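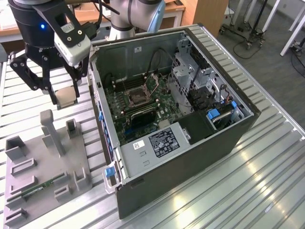

The Rilunness bench kit is sold to small repair shops as a way to get a robot doing the fiddly middle part of a computer rebuild. We've had one at our refurbishing shop in Bernwood since April and I've put off writing this review until it had done a fair amount of work. The jobs it gets are the ones our junior techs get: processor, memory, drive. The processor is the one everybody asks about. The arm carries the little square chip between two black fingers over to a tower lying on its side, and the socket has to be sitting there empty with its metal bracket around it before anything else can happen. In our shop a person still opens the case and cleans off the old thermal paste.

The kit comes from Rultari and our local dealer is Brennan. You get the arm, the gripper, the software and a set of files for printing your own fixtures. Setup took 11 days, most of it spent on the fixtures. Our first tray was printed in a cheap filament and warped over a long weekend, so budget for a better one. The manual is clear on wiring and poor on calibration.

On to the chores. Picking a part from a known spot is good. I ran 200 picks of memory modules from the tray in the second month and it missed 11, nearly all on one slot I had printed too tight. Anyone who has trained a new hire will know that is a decent score. 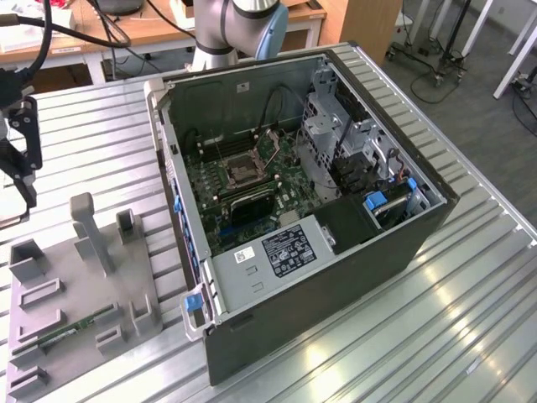
Tower on its side, parts tray to the left.

Putting the part in is another matter. Memory needs a firm, even push, and the gripper is cautious. It will often leave one end of a module a hair high, and then somebody has to lean over and press it home. You can raise the force limit in the software, but I'd go up in small steps – boards flex more than you would think. Clips, latches and levers are hit and miss. Loose cables are the worst of all, and I've stopped asking it to deal with them.

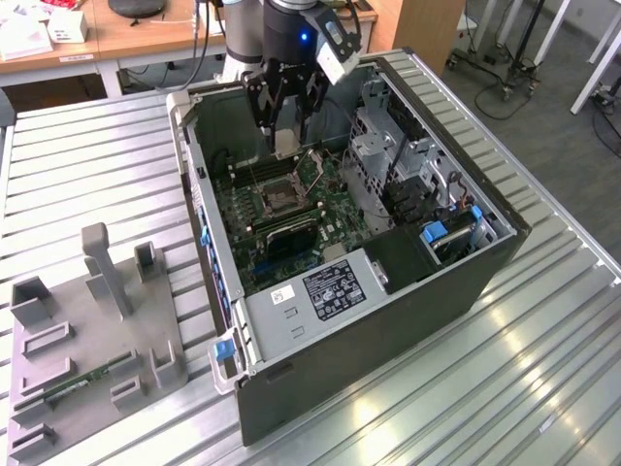 Speed is the other sore point. A tech at our shop can swap the memory in a desktop and be reaching for the next one while the arm is still lining itself up. It makes up some of that by working through lunch, but only if the towers are all the same model. Change the model and you are back to teaching positions, which eats a good part of a morning.

Noise is fine. It's quieter than our compressor. The dealer answered the phone every time I called and replaced a faulty cable at no charge.

Would I buy it again? For a shop that sees 1000 identical office machines in a year, yes, with a person nearby. For a shop with 40 different models through the door, no. As for a robot that can do this at the kitchen table, or fold the washing for that matter, I wouldn't hold my breath.

Three stars out of five.
Posted Dec 25, 2020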